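Stivix 3 is out, and the planner finally knows it has two arms

January 28, 2026

I have been waiting on this one since November, so forgive me if I run a bit long. Munlow put out version 3 of Stivix this morning, its planning and control package for two-armed robots, and I've had it running on my desktop for most of the day (the coffee went cold twice). The short version is that the two arms now get planned together, in the same pass, against the same clock. If you ever used version 2 you know why I'm excited about that!

For anyone who skipped the last release: the old planner solved one arm, froze the answer, and then asked the second arm to work around it. Fine for most jobs. But put both arms near the same tray and the second one would get boxed in, give up, and go sit at its rest pose while you read the log and muttered. I lost a whole weekend to that in the fall, trying to get a pick and place demo ready for a friend's class, and I ended up just telling the left arm to stay home.

The new planner treats the pair as one problem with shared space. You can tell it that either arm may do the reaching, or that one has to, or that one should keep clear until the other is done. My favorite setting is the one called "yield," which lets an arm hold a parked pose close by and move only if its partner needs the room. It's a tiny thing in the config file and it got rid of a page of my own ugly code.

Munlow also changed how goals are written. You used to hand over a target pose for the wrist and hope your grasp made sense. Now you name an object and a region, and the grasp is picked along with the path. I was skeptical, mostly because I've been burned by this kind of promise before, but on the kitchen tasks that ship with the release it picked sensible grasps much more often than I would have guessed. You can still give it a plain wrist pose if you're stubborn. I am, so I checked.
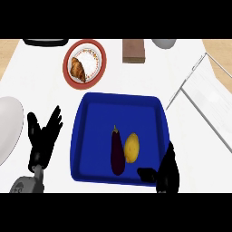

The part that took me longest to get used to is the perception side. Stivix no longer comes with its own object tracker. It expects you to plug one in, and the one Munlow recommends is Fudent, the open tracker that a lot of people were already bolting on anyway. I think that's the right call, though it does mean one more install and one more thing to keep on a matching version. I got them mismatched on my first try, naturally, and the error message was a single line about a missing field. Go with the pairing in the release notes and you'll be okay.

Once they're talking to each other, it's pretty nice. Fudent passes along how sure it is about each object, and the planner leaves a wider margin around the ones it's shaky on. So a plate the tracker is confident about gets a tight pass, and something half out of view gets a wide berth. You can watch the margins swell and shrink in the viewer if you turn them on, and I'll admit I spent a good twenty minutes just doing that.

Speaking of the viewer, it has a scrub bar now. A scrub bar! You run a plan in simulation, it goes wrong, and you drag back to the moment where things started to drift. Both arms show up on the same timeline, with the gripper commands underneath, and clicking on any point tells you what the planner believed about the objects right then. I found a bug in my own setup in the first hour this way: I had the tabletop a little too low in my model, so every grasp was coming in deeper than it should have. I'd been blaming the planner for that for months. Sorry, planner.

Now for speed, which I know is what half of you scrolled down for. Munlow says the release is tested on 70 kitchen tasks in simulation, and that two-arm plans come back in under a second on most of them. I didn't run the whole set. I ran 8, picked more or less by whether I liked the name, and my machine (four years old, a decent graphics card, a fan that sounds like a leaf blower) was slower than that but never slow enough to annoy me. The crowded tables took the longest. The first plan after startup also drags, and then it settles down.

I do have gripes. The docs for mixed hardware are thin. If you've got a different hand on each arm, you need a separate grasp file for each, and the page explaining the format is a stub with a promise on it. I pieced mine together from the sample tasks. It works, but I couldn't tell you why one of the fields wants degrees when all the others want radians. Doors and lids are still marked experimental too, and in my hands the planner treats anything on a hinge as a solid wall unless you give it a joint limit by hand.

The other thing to know is that old task files won't load. There's a converter, and it did fine on my simple ones, but it choked on the task where I had custom waits between the arms. To be fair, those waits were there to work around the old planner in the first place, so I deleted them and rewrote the goal in three lines. It ran. I was a little sad about all that careful timing, but I'll get over it.

As for real arms, the hardware bridge is through Soylu, same as before, and the Soylu side hasn't been updated yet. Munlow's notes say a matching build is on the way and give no date. You can run version 3 against the older bridge in a reduced mode where the arms move one at a time, and that kind of defeats the purpose, so I'm keeping my own setup in simulation for now - the robot can have a few weeks off.

The license is unchanged, free for personal and classroom use, paid for shops. Version 2 keeps getting fixes for a while, so there's no rush if you have something working and don't want to touch it. I'd still make a copy of one of your tasks and try it on the new planner, ideally one with both arms crowded around the same spot. I'm going to go through the rest of the kitchen set over the next few days, and I'll put up my converted task files once I've cleaned out the embarrassing comments. If you get a mixed pair of hands working with doors, please write and tell me how you set the limits!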